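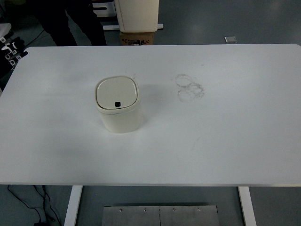 The lidded bin on the station one table, lid closed.

Progress report to the Munlow program office, 8/9/25
Project: Teaching household tasks by remote control
Prepared by Usman Paracha, with notes on the hand from Saqib Gondal

Since our last report we have moved from setting things up to collecting data every working day, and I am very happy to say that the bin task is now our best one. We have 988 saved demonstrations of it. Each one was done by a person steering the arm and hand from the operator's seat, and each one has been watched back by a second person before it went into the set. The original plan had us starting with drawers, but the bin won us over early on (it's small, it has one clear thing to press, and the operators like it!).

What the task is

The operator starts with the hand away from the table, brings it over to the bin, lines up a finger with the small dark button near the front of the lid, presses, and backs off. We save the camera views, the joint positions and the operator's glove signals together. It sounds like very little for a whole task, and I thought so too until I sat down and tried it. The button is small, the lid is the same color as the rest of the bin, and from the operator's view your own fingers get in the way at the moment you need to see most. My first tries were terrible. Saqib's were better, and he has been very polite about it.

Changes to the way we demonstrate

The biggest change is in the approach. In the early sessions, operators came in low and level, and the thumb kept bumping the side of the bin before any finger got near the button. We now ask for an approach from above, with the wrist tilted down and the fingers spread over the lid, and a short pause before the press. The pause was Saqib's idea. He wanted a clean point in each recording where the hand is in position and nothing is being pushed yet, so that we can cut the reach from the press and train on them separately if we want to.
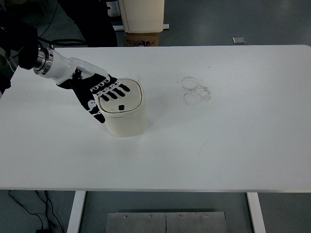

We also dropped the rule that the press had to be made with the index finger. Some operators find the middle finger easier when the bin is turned a little, and their recordings are smoother for it. The finger used is now written into the notes for each demonstration. Miren, our labeling tool, got a new field for this, and the older recordings have been gone through again so the whole set matches.

New operators used to need a full afternoon before we kept any of their work. With the new approach and a better warm-up (touch the table on either side of the bin, hover over the lid, then press slowly) most of them are giving us usable recordings in their first session. We have trained 14 operators so far. I'd love to bring in more people who have never done this before, as they come up with hand positions the rest of us would never try, and a few of those have been very good.

The hand and the arm

Saqib writes: the hand has held up well. We changed two finger cables during the period, both as planned work. The thumb is still the weak spot for remote control. The glove reads the operator's thumb fairly well when it is out to the side, and poorly when it folds across the palm, so a relaxed thumb on the operator can come out as a curled one on the robot. For the bin task this matters little as long as the operator keeps an eye on it. For anything that needs a real grasp it will matter a lot, and I have started on a new calibration routine – five slow thumb circles at the start of each session – that looks promising in the first few trials. I will have proper numbers for the next report.

There is also a small delay between the operator's movement and the arm's. People get used to it quickly and slow down near the lid without being told to. We are trying a lighter video setting on the Okabe link to shorten it.

First training results

We trained two policies on the bin data, one on the full recordings and one on the press part alone. The full one reaches for the bin nicely and is still unsure of itself over the lid, where it sometimes hovers far too long. The press-only one is much more decided. Watching it go straight down on the button the first time was a great moment for all of us, and there was some shouting. It has only been tried with the bin standing left of center on the table, close to where most of the demonstrations were made, so please don't read too much into it yet. Moving the bin around is the next thing on the list.

Problems and delays

The drawer task is behind. The drawer unit Caltus promised came with the wrong runners, and the replacement is still on order. We used the time for more bin sessions, so the hours were not lost, but the drawer milestone will slip and I would like to agree on a new date. January looks realistic to both of us.

Storage is filling up faster than we budgeted for. Saving every camera at full rate was the right choice for the first batch, and we would like to talk about keeping only part of it for the later ones.

Next steps

More bin positions and more turns of the bin on the table, then lifting the lid by hand where the button is left alone. Saqib will finish the thumb calibration before we start on lifting. We would also be glad to have someone from the program office come and sit in the operator's seat for an hour.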